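Search this site

# Kundness Bed-Top Folding Notes

Hello! You've landed on the README for Kundness, my collection of notes and pictures on folding clothes on top of a made bed. It started in February as one long file on my desktop called Jeltik (don't ask) and it has grown to 2,716 lines of notes and 988 pictures, nearly all of them about what cloth does when you let go of it.

I fold on the bed at home and always have. Tables are too narrow for my liking and the ironing board is hopeless for anything with sleeves. So the whole collection sticks to beds, with a plain green sheet on top and dark things to fold - navy shows up nicely against green, and you can find the hem without hunting for it. 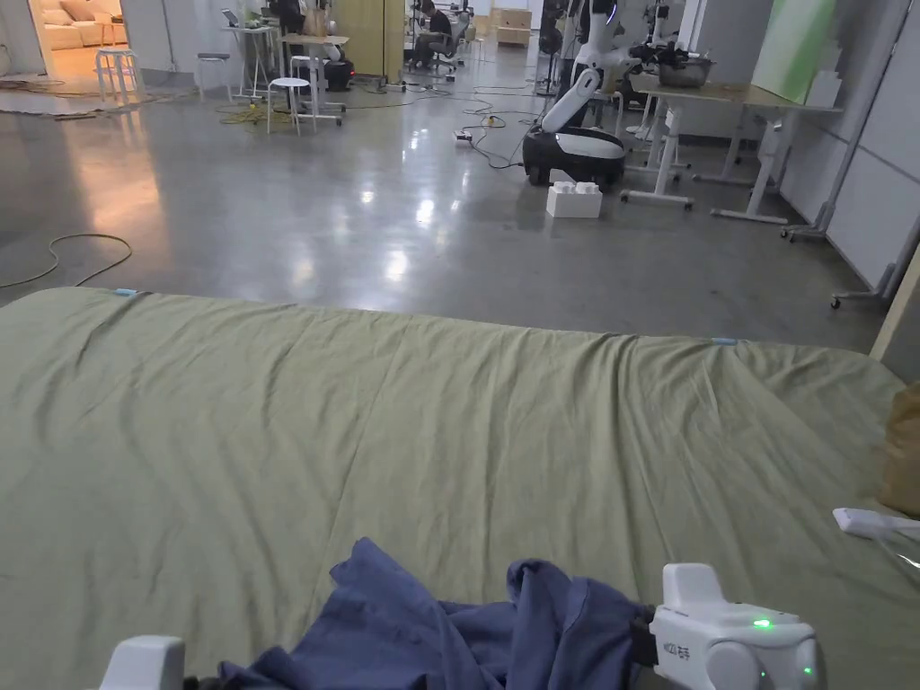

Anyway, on to what's in the folders. There are 8 of them, one for each sort of starting heap, and the names are plain enough (bunched, twisted, half inside out and so on). I've kept the notes in the order I wrote them, so folder 6 argues with folder 2 in places. I changed my mind over sleeves! I now think you should find the collar first and leave the sleeves well alone until the body is flat, but the older notes say the opposite and I haven't tidied them up.

Things I'd check before using any of it:

- "Sheet" means the bed sheet, never the thing being folded.
- "Near edge" is the edge by your knees.
- Clutter is left as it was. If a bed had lunch or a phone on it, the notes don't mention it.
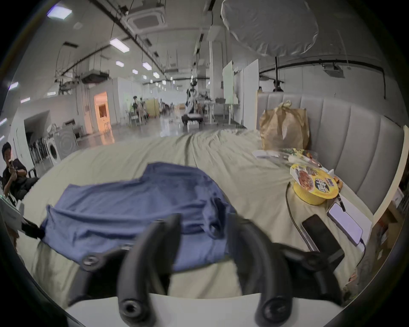

Shirts take up more of the notes than anything else, mostly down to my being bad at them. Trousers got one afternoon at Clarnport and came out well, so I never went back. Towels I've left out completely, they're too easy.

I do spend a fair bit of time on the sheet itself as well. A ridge under a shirt turns into a crease in the shirt, so I smooth outwards from the middle with flat hands, then pull the far edge. It never goes perfectly flat and I've stopped minding.

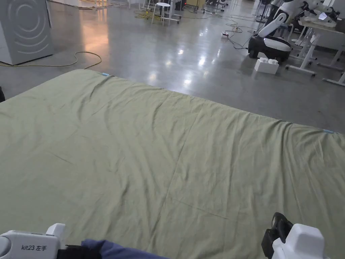

*Green sheet spread out, blue tape along the far edge.*

Still to do: rename folder 4, and add the jumper notes from the James notebook once I can read my own writing.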